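A month of cooking dinner, sort of

July 12, 2025

Quick one before I have to go move the car. Said I would write up June and it's almost the middle of July so here goes. The plan was no takeout for the whole month. Dinner at home every night, made by me, on a stove, with heat. Had not done that since before the move to Havier. Probably not before it either.

Started with one pan and big ideas.

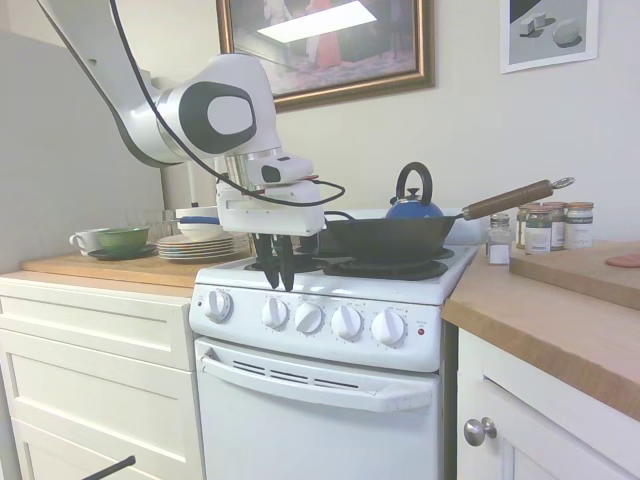
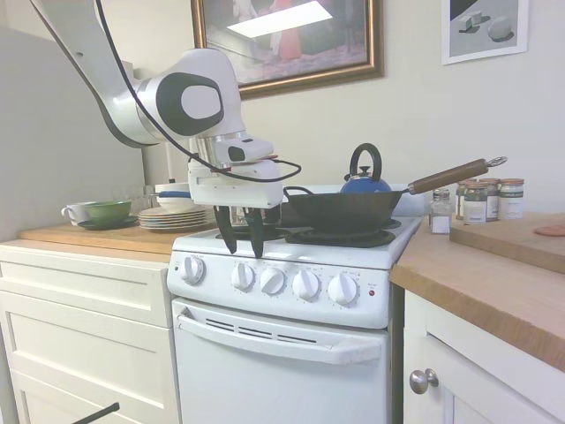
The reason was money. I sat down at the end of May with the bank statement, which I never do, and added up everything that came in a paper bag. Last 12 months. It came to some $2,000 and I am one person. One person who owns a rice cooker! Closed the laptop, went for a walk down to Drundden Street, walked past the Thai place, had to physically cross the road.

So. Rules. Wrote them on the back of an envelope:

No delivery, no pickup, no "just a side".
Sandwiches don't count as dinner unless something in it got cooked.
Leftovers count. Leftovers always count.
One free pass, for Mulligan's, because my sister was visiting and she would not forgive me.

Week one was awful. Not the cooking so much, the thinking. I'd get home at 6:30 starving and only THEN start to wonder what dinner was. Wrong time to wonder. Two nights of eggs. One night of pasta with butter and the end of a jar of capers, pretty good, will do again. One night I made a chicken thing from a website and it said 25 minutes and it was an hour and ten. Who are these people. Who is chopping an onion in two minutes. I cut onions like I'm defusing them.

Also found out I don't own a colander. Had been telling people I owned a colander. Drained pasta with the lid for a week and lost a good amount of it down the sink.

Somewhere in there I called Purificación Quintana. She had the apartment under mine in the old building and used to leave soup outside my door when she heard me coughing. She's 81 and does not say hello on the phone, she just starts. I told her about the no takeout month and she asked what was in the refrigerator. I read it out to her. Long silence. Then she said go buy beans.

So I bought beans. Dried ones, big bag, from the Tosow market, the one by the bus depot and not the one on the hill. (The hill one is nicer but they put everything in plastic.) Her instructions, written down as fast as I could, copying from my own terrible handwriting:

Soak them the night before. If you forget, don't cry, just cook them longer.
Onion, cut in half, peel it, throw it in. Don't chop it.
Garlic, the whole head, cut across the top.
Bay leaf. Oil. More oil than that.
Salt when they're starting to get soft.
Leave it alone.

"Leave it alone" is the bit I had trouble with. I'm a stirrer. I stir, I lift lids, I poke. First pot was kind of mush because of me. Second pot was the best thing I've made in my life. Ate it with toast standing up, then ate it again sitting down. Then it was lunch for three days and on day three I fried what was left in the pan until the edges went crisp and put an egg on it and I thought, ok, I get it now. I get why people do this.

Week two was bean week. Beans and rice, beans and greens, bean soup that was just beans with more water. I think I was a little insufferable at work. Brought a container of them to my desk and explained them to a man from accounting who had only come over about the printer.

The trick for me, and I know everyone who cooks knows this already, is that one big boring thing made on Sunday turns into the rest of the week. Pot of beans. Pot of rice. Tray of whatever vegetables are about to die. Then at 6:30 you're not starting from zero, you're just putting things next to other things. My mom did this my whole childhood and I thought she was just tired. Well she was tired. But it was also a system.

Week three got weird because of the heat. That stretch in the middle of June when it didn't drop below 80 even at night and my apartment faces west. Turning on a burner felt like an insult. I did cold noodles four nights. Soy sauce, vinegar, a spoon of peanut butter, hot water to loosen it, cucumber. If you put the noodles in ice water they get this nice chew. Ran out of ice. Bought ice. Is buying a bag of ice takeout? I ruled no.

Sister came that weekend. We used the Mulligan's pass. I'd been looking foward to it for days, the fish sandwich, the fries with the malt vinegar, the whole deal. And it was good! Great, even. But it was also $46 for two of us with tip and I sat there working out how many beans that is. Do not recommend this as a way to enjoy a sandwich. She told me to stop. I stopped. Had pie.

She also looked through my cabinets, as she does, and said my spices were from a previous administration. Fair. Paprika had no smell at all, just a red powder. Threw out most of it and bought small amounts of the ones I use: cumin, chili flakes, smoked paprika, black pepper in whole form. Eleven bucks and everything got better right away. Probably the best money of the month. If you take one thing from this post go and smell your paprika.

Failures, for the record:

The risotto. Glue. Nicely flavored glue.
Flatbread with yogurt and flour, "only two ingredients!", tasted like two ingredients.
Burned garlic, so many times. It goes from nothing to burned while you're looking for the spoon. I put it in later now, after the onions have been going a while, and turn the heat down first.
Tofu. I don't want to talk about the tofu. It was the one night I really nearly ordered, had the app open and everything, had the little noodles in the little cart. Made toast and beans instead and went to bed at 9.

Week four I was just, cooking? No big thing about it. Came home, put the radio on, cut up an onion in what I would guess is four minutes now. There's a part of the evening that used to be me lying on the couch watching a dot move along a map, waiting for the guy on the bike, and now it's me doing something with my hands and listening to the baseball. I didn't expect to like that part. I thought it would be the price you paid for the food. Some nights it was better than the food.

Not every night, don't want to oversell it. There were evenings I resented every single dish in the sink. Dishes are the real cost and cooking people are very quiet about it. My rule now is wash while stuff simmers and if it's not simmering long enough to wash up then it's a one pan dinner. Also I bought a colander, finally, so thats one more thing to wash.

Ok money. Groceries for June came to $140 more than in May, which made me feel sick for a second, until I looked at the takeout line. Just the Mulligan's one. When I took one away from the other I was ahead by $130, and that's with the spices and the colander and a frankly silly bottle of olive oil that I bought because of Purificación and the "more oil than that". She laughed when I told her what I paid. Said she gets hers from her nephew in a plastic jug.

Not going to do a strict month again. July so far is loose. I've had takeout once, the Thai place, the one I crossed the road to get away from, and I went in and sat down and ate it there on a plate like a person. Really good. Much better than the bag version, the crispy stuff was still crispy. So maybe that's the new rule, if I'm paying for it I go sit in the place.

Things I want to learn next, if anybody has opinions: a proper soup that isn't beans. Some kind of fish I can't ruin. What to do with the half bunch of parsley that is always, always left. And pie crust, but that's for when it's cooler. Sister says her recipe is foolproof, she's said that about a lot of things.

Purificación is coming on the bus next Sunday to inspect, her word. She has asked for nothing with tofu in it. I'm making the beans obviously and I have been told not to lift the lid.

Street sweeping in ten minutes, got to go move the car. Comments are open, parsley people please show yourselves.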